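Robotics mentors wanted for the Hurdale middle school club

Hi all! I'm Jocelyn Sutherland, and I run the after-school robotics club in Hurdale with Lerato Adams. We started with six kids crammed around one laptop, and now we have 14 on the list and more asking every week (my inbox is a mess, but I'm not complaining!). So we need help.

I'm looking for two mentors to join us from June through the end of the fall season. You don't need an engineering degree. Lerato teaches art and learned to code right along with the kids. If you can read a wiring diagram, great, and if you've only ever put together a bookcase but you're good with a noisy bunch of eleven-year-olds, I still want to hear from you.

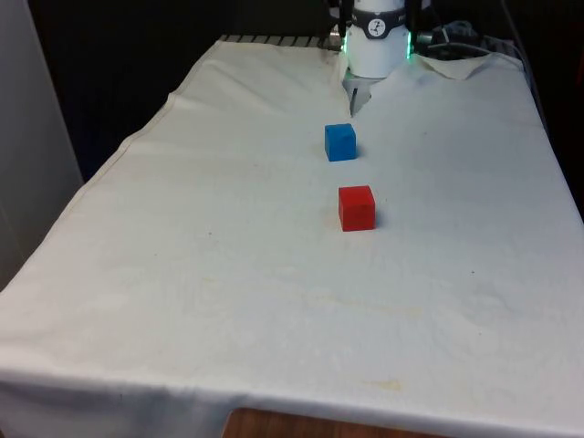
We meet after school for two hours, and I'd ask you to make most of the sessions, plus the Steltirari meet if you can swing it. One of you would help the programming group with Ye-ji Ahn, and the other would be with the builders, who go through zip ties like you wouldn't believe. There's a small stipend of $177 a season, which should cover your gas and a fair amount of pizza.

You'll need a background check before you start. The district pays for it, and Xinyi Zheng in the school office will set you up with the form.

Want to give it a try? Leave a note for me at the office with your name, a phone number and a few lines about yourself. Come sit in on a session first if you're on the fence!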